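2월 운영회의 기록 (Mitley 재사용 매장, 뒷방)

시작 오후 4시. 매장, 분류, 세척, 회계 담당 참석. 배송 담당은 결석, 의견은 쪽지로 받음.
기록: 분류 담당

## 1. 지난 회의록 확인

수정 한 건. 지난 회의록에 "욕실용품 코너는 반응이 좋았다"라고 적혀 있는데, 무엇을 보고 그렇게 적었는지 매장 담당이 물었음. 기록한 쪽에서도 근거를 대지 못함. 판매 기록을 코너별로 나누어 적은 적이 없으므로 좋았는지 나빴는지 알 수 없음. 해당 문장은 "욕실용품 코너를 운영하였다"로 고침.

진열대 다리 수리는 완료로 되어 있었으나 세척 담당 말로는 아직 흔들린다고 함. 완료 표시 취소.

## 2. 잡화 통 운영 방식

이번 회의에서 가장 오래 걸린 안건. Grarkau에서 회색 통을 들여온 지 8개월이 됨. 들여올 때의 취지는 종류를 바로 정하기 어려운 작은 물건을 일단 한곳에 모았다가 장난감, 욕실, 주방으로 나누어 보낸다는 것이었음. 당시 제안서에는 분류 시간이 절반으로 줄어든다고 쓰여 있었음. 줄었는지 재 본 사람은 없음.

분류 담당 의견: 통이 생긴 뒤로 판단을 미루는 일만 늘었음. 예전에는 애매한 물건도 탁자에서 바로 정했는데 지금은 "일단 통"이 되었음. 통에 들어간 물건이 며칠 있다가 나오는지도 모름. 대장에 적힌 잡화는 212점인데, 이 가운데 통을 거친 것이 몇 점인지 구분이 없음.

매장 담당 의견: 통 자체는 쓸 만함. 벽이 기울어져 있어 손을 넣기 편하고 속이 잘 보임. 문제는 서로 다른 물건을 섞어 넣는 데 있음. 몸에 닿는 물건과 아이가 안고 자는 물건이 같은 바닥에 놓이는 것을 손님이 보면 좋아할 리 없음.

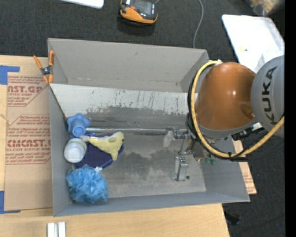
*잡화 통 안쪽. 돌고래 인형, 목욕용 샤워볼, 흰 용기 등.*

세척 담당은 인형과 샤워볼을 한 통에 두는 것부터 반대함. 연노랑 돌고래 인형은 남색 물건 위에 걸쳐 있고, 파란 샤워볼은 그 아래쪽 구석에 있음. 샤워볼은 주름이 많아 속까지 확인하기 어려운 물건인데, 흰 꼬리표 같은 것이 보인다는 이유로 새것이라고 하자는 의견이 나옴. 세척 담당은 동의하지 않음. 꼬리표는 꼬리표일 뿐이고 포장이 없으면 새것으로 취급할 수 없다는 입장. 기록자도 같은 생각임.

남색 물건이 무엇인지에 대해서는 의견이 갈림. 모자라는 말도 있었고 주머니라는 말도 있었음. 둥근 윤곽만 보고는 정할 수 없어 대장에는 "남색, 미확인"으로 두기로 함. 짐작으로 품명을 적었다가 나중에 가격표와 맞지 않은 일이 여러 번 있었으므로 이번에는 짐작하지 않음.

꽃 모양 테두리에 둥근 목이 달린 파란 플라스틱 물건도 마찬가지. 매장 담당은 주방 코너, 회계 담당은 욕실 코너를 주장. 둘 다 쓰임새를 설명하지는 못함. 쓰임새를 모르는 채로 진열하면 손님이 계산대에 와서 묻고, 계산대에서도 모름. 다음 회의까지 진열 보류.

흰 용기는 병이라고 하는 쪽과 단지라고 하는 쪽이 있었는데, 이 문제에 시간을 더 쓰지 않기로 함. 내용물이 남아 있는지부터 확인하고, 남아 있으면 받지 않는다는 기존 규칙을 그대로 적용. 위쪽에 연한 녹색 띠가 있으므로 대장에는 "흰 용기, 녹색 띠"로 적으면 됨.

### 통의 상태

경사면 위쪽에 세로로 검은 긁힘이 있고 아래쪽은 색이 짙게 닳아 있음. 바닥 가운데에는 얼룩. 매장 담당은 사용 흔적이니 그냥 두자고 함. 세척 담당은 얼룩인지 표면이 상한 것인지부터 보아야 한다고 함.

Mihăilă 세정제를 쓰자는 제안이 배송 담당 쪽지에 있었음. 쪽지에 따르면 "무엇이든 지워진다"고 함. 무엇이든 지워지는 세정제라면 통 표면도 같이 지워지지 않겠느냐는 질문이 나왔고, 답할 사람이 자리에 없었음. 20리터 들이로만 판다는 점도 부담. 통 하나 닦자고 20리터를 사는 것은 지나치다는 데 전원 동의. 우선 가지고 있는 중성세제로 바닥 한쪽만 닦아 보고 결과를 다음 회의에 보고.

통을 새로 사자는 의견은 이번에도 나왔으나 표결에 올리지 않음. 지금 통이 도움이 되는지도 모르는데 같은 통을 하나 더 사는 것은 순서가 맞지 않음.

**결정**

- 천, 솜이 든 물건은 잡화 통에 넣지 않는다. 인형은 받은 즉시 인형 바구니로 보낸다.
- 포장 없는 샤워볼, 수세미류는 판매하지 않는다.
- 통에 넣는 물건에는 넣은 날짜를 적은 종이를 붙인다. 종이가 없는 물건은 다음 분류 시간에 가장 먼저 처리한다.
- 품명을 모르면 색과 "미확인"만 적는다.
- 통 바닥 시험 세척: 세척 담당.

날짜 종이에 대해서는 기록자가 반대 의견을 남김. 작년 옷걸이 때도 날짜를 적기로 했고 두 주를 넘기지 못했음. 이번에는 다르다는 말만으로는 믿기 어려움. 다만 다른 안이 없어 한 달만 해 보는 데에는 찬성함.

## 3. 균일가 500원 제안

회계 담당 제안. 잡화 통에서 나온 물건은 모두 500원으로 통일하면 가격표 붙이는 시간이 없어진다는 내용.

매장 담당은 상태 좋은 인형까지 500원에 내놓을 필요가 있느�냐고 물음. 회계 담당은 많이 팔리면 된다고 답함. 많이 팔린다는 근거를 요청했으나 Bumthorpe 매장에서 그렇게 한다더라는 이야기뿐이었고, 그 매장에서 얼마나 팔렸는지는 아무도 확인하지 않음. 그쪽은 매장 넓이도 다르고 역에서 가까움. 같은 결과가 나올 것이라고 볼 이유가 없음.

세척 담당은 가격보다 세척에 드는 품을 먼저 따져야 한다고 함. 인형 하나를 빨고 말려서 솜까지 펴는 수고를 생각하면 500원은 손해일 수 있음. 이 부분도 계산된 자료가 없음.

**결정:** 보류. 회계 담당이 Bumthorpe 쪽에 판매 수량을 문의. 숫자를 받지 못하면 안건에서 내림.

## 4. 분류 탁자

밝은 색 나무 탁자에 보호판을 깔자는 제안. 긁힘을 막기 위해서라고 함. 어디가 긁혔는지 물었더니 아직 긁힌 곳은 없다고 함. 제안 철회.

탁자 위에 개인 컵을 두지 말자는 말이 나왔고 이의 없음. 지난번에도 이의 없었고 컵은 계속 있었음.

## 5. 기타

- 입구 안내문의 "무엇이든 받습니다"를 "받는 물건은 안내표를 보세요"로 바꿈. 무엇이든 받은 적도 없고 받을 수도 없음. 안내표는 매장 담당이 만듦. 그림을 넣자는 의견이 있었으나 누가 그릴지 정하지 못해 글로만 작성.
- 저울 건전지 교체. 영수증 제출할 것. 지난번 영수증도 아직 안 들어왔음.
- 배송 담당 쪽지의 나머지 항목(선반 위치 변경)은 본인 설명이 필요하여 다음으로 넘김.

## 할 일

| 내용 | 담당 | 기한 |
|---|---|---|
| 통 바닥 일부 시험 세척 | 세척 | 다음 회의 전 |
| 파란 플라스틱 물건 쓰임새 확인 | 매장 | 다음 회의 |
| 남색 물건 품명 확인 | 분류 | 다음 회의 |
| Bumthorpe 판매 수량 문의 | 회계 | 2월 안 |
| 대장에 "통 경유" 칸 추가 | 분류 | 즉시 |
| 진열대 다리 재수리 | 매장 | 2월 안 |
| 입구 안내표 작성 | 매장 | 다음 회의 |

끝난 시각 오후 5시 40분. 예정보다 40분 늦음. 다음 회의는 한 시간 안에 끝내자는 제안이 있었고 통과됨.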